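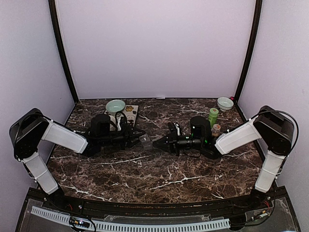

Painting over old varnished stair spindles, do I have to strip them?

Posted by stustano_steps

Hello all! First proper decorating project and I'm loving it so far, apart from the stairs. We've got a 1930s semi with the original spindles and handrail, all in a dark orangey varnish that's gone sticky in places where hands have been on it for decades. I'd like the spindles in a soft white and the handrail left as wood.

I've read that I need to strip every one back to bare timber, and I've also read that a quick wipe and two coats of gloss will do it. Those can't both be right! I've already got a tin of Veloso satin in the cupboard, left over from the skirting boards, and it went on beautifully there, but that was over old white paint and not varnish.

So: strip, sand or just prime? And is water-based tough enough for stairs? We have a dog who leans on everything. I've got most of April to get it finished and I'm happy to take my time over it.

Viewed 1,404 times

Posted by peresex_paintpot

Oh, you're going to enjoy this one, spindles are my favourite job in the whole house (I know, I know). You don't need to strip them unless the varnish is flaking off. What you need is for it to be clean and dull.

Wash first. Sugar soap and warm water, an old washing-up sponge, then go over the lot again with clean water. Do this before you pick up any sandpaper, otherwise you just rub the grease into the scratches. The sticky bits may need a go with methylated spirits on a rag, with the windows open and gloves on. If it stays tacky after that, scrape that patch back with the edge of an old filling knife. Paint won't stay put on soft varnish whatever it says on the tin. 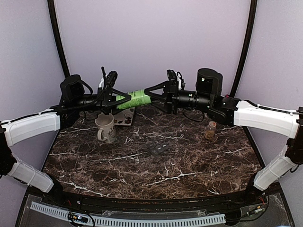 Then sand, and you only want to take the shine off. I use the flexible sanding pads because they wrap round the turned parts, medium first and then fine. Tear a strip off and pull it back and forth like you're polishing a shoe for the narrow bits. One thing I'd check with a house that age: old paint underneath varnish can have lead in it, so if you see any colour coming through, stop and use a lead test kit before you make more dust.

Now the important bit, which is primer. Dark varnish and the wood under it can bleed through white as a yellow or pinkish stain, sometimes weeks later, and no number of top coats will cover it. Get a stain-blocking primer that says on the label it sticks to varnished surfaces. Two thin coats. Leave it overnight even if the tin says an hour, then a very light rub with the fine pad and wipe off the dust.

After that your leftover satin should be fine if it's marked for interior wood. Stir it properly, right down to the bottom, and if there's a skin on top lift it out and strain the rest through a pair of old tights. Work from the top of the stairs down, do the fiddly turned bits first and finish with long strokes down the straight parts. Keep going back to look at the ones you've just done, because drips love to gather at the bottom of the curves and you've got a few minutes to catch them!

Water-based is plenty tough these days. It does take a couple of weeks to go fully hard though, so keep the dog off it if you possibly can.

814 people found this helpful

Posted by asex_diyer

Just gloss it. Did mine years ago straight over the varnish and it's fine. Bit yellow now but you stop noticing.

91 people found this helpful

Posted by loft_and_landing

Agree with nearly all of the long reply above, and please don't skip the primer. I did, and by summer I could peel the paint off one spindle in a single long strip with my fingernail. Quite satisfying for a minute, then I had the whole landing to redo.

Two things to add. Mask the handrail underneath with the low-tack sort of tape and pull it off while the last coat is still a bit soft, or it takes the edge of the paint with it. And buy a decent small brush, a 1 inch angled one if you can find it. It makes such a difference round the tops! I wrap mine tightly in cling film between coats and it keeps happily until the next morning.

If you're keeping the handrail as wood, sort that out first. All the sanding dust falls straight down on to the spindles, and it's no fun at all picking it out of fresh white satin.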